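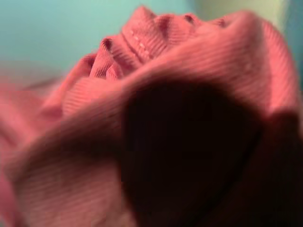

July 30, 2018

Club log, week three of the laundry project

Got to the workshop a little after nine. Schouten had already booted the arm and was going through last night's folder of wrist camera frames, deleting the black ones. We are at 2,403 frames now. The plan was 300 per garment, but the pink ribbed knit has eaten most of the time and has 567 to itself.

Zodwa Makhubela came by at ten to check on us. She is advising the club over the summer and wants the labels done before we touch the grasp code again. Fair enough. We split the folder three ways: Idham took the towels, Schouten took the shirts, I took the knit.

The labeling is slow. For each frame you mark where cloth meets background, then the folds, then anything that could be an opening. The background is easy with the pink one. It goes soft and blue-green behind the cloth and the color difference does the work. The folds are harder. Up close the ribbing makes lines everywhere and the edge finder likes every one of them. I tried blurring first, which killed the ribs but also killed the small creases where the cloth is bunched up, and those are the ones we want.

The openings are the real trouble. There is one frame with a thick roll of cloth curling over a very dark hollow, and Idham and I argued over it for most of half an hour. I say it is the mouth of something, a sleeve or a cuff. He says it could be a deep fold and we should mark it "unsure." We marked it unsure. Zodwa said later that a model trained on our guesses will only learn to guess, so I suppose he was right.

Lunch was leftover rice. Ate outside on the steps.

Afternoon we ran the old detector, the one from March, on 200 of the new frames to see how bad it was. It was bad. It calls any dark patch an opening. Shadow under a fold, opening. Gap between two shirts, opening. On the towels it found openings too, and towels don't have any. Schouten wrote the results on the whiteboard and drew a line under them so we can compare when the new one is trained.

Focus is still a problem too. When the wrist is right down on the cloth, only one band of it comes out sharp and the rest goes to mush. In the frame we argued over, the crest of small folds near the top is crisp. You can see single ribs there, and a short row of pale stitches crossing one fold. The roll in front is soft. I asked if we could back the wrist off before each picture. Schouten says that costs time per cycle and the Gunano rules give us a fixed limit at the competition. We will try two distances tomorrow and look at both.

The stitches gave me an idea. If we can find a line of stitching, we might be able to follow it to an edge. I wrote it on the list. Zodwa said to look at how many frames have stitching in them before getting excited, so that is a job for me this week.

Team Tesari posted a video of their arm folding a towel in one go. We watched it twice. They have a bigger table and two arms. Idham wants to write and ask what gripper pads they use.

Left at half past five. To do: finish labeling the knit, fix the loose cable tie at the elbow joint, send Zodwa the unsure pile, buy more masking tape. Schouten has the key.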